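Budgeting for a second arm: what the quote leaves out

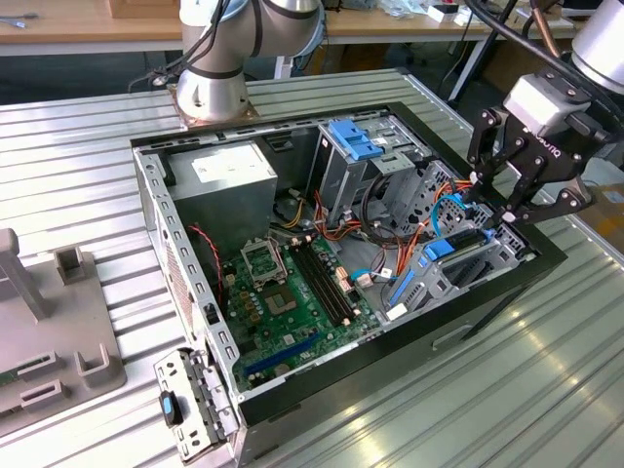 Two arms at an opened desktop tower, with the gripper on one of them over the hard drive cage.

A robot arm is often the easiest line in an equipment budget. It has a list price, a lead time and a salesperson who will return calls. The trouble starts with everything around it.

Esura, a refurbisher that takes in retired office computers, went through this when it planned its first cell for desktop towers. The opening request covered one arm and one gripper. By June the plan had grown to 2 arms, and the spreadsheet had 16 lines where it used to have five.

Most of the added lines were small. Fixtures were the exception. Trays and part holders have to suit the work, and Esura buys towers in mixed lots, so the first set of fixtures was never going to be the last. The company now carries fixtures as a yearly cost, separate from the purchase.

Grippers need the same care. A two-finger gripper is a sensible first buy for a shop that handles many shapes, but the fingertips should be priced as spares from the start. Cables are harder to grip than drives or memory, and a planner who assumes one tool will do every step should ask for a trial on real machines before signing.

Mudano, which integrates small cells, quoted Esura 662 hours for programming and testing. That was almost half the total. Amundsen came in lower on hours but left out training, and once training was added the two bids were close. Neither bid included the table, floor anchors or power drops.

The payback figure depends on how much of the job stays manual. Esura decided early that people would open the cases and sort the cables, and that the arms would be tried on drive removal first. A narrow start made the bids easier to compare – each vendor was pricing the same task.

Cova, a leasing firm, offered a term of 12 months with an option to buy. The monthly rate was higher than a loan, but fixtures could be included in it. Esura has until the end of the quarter to choose.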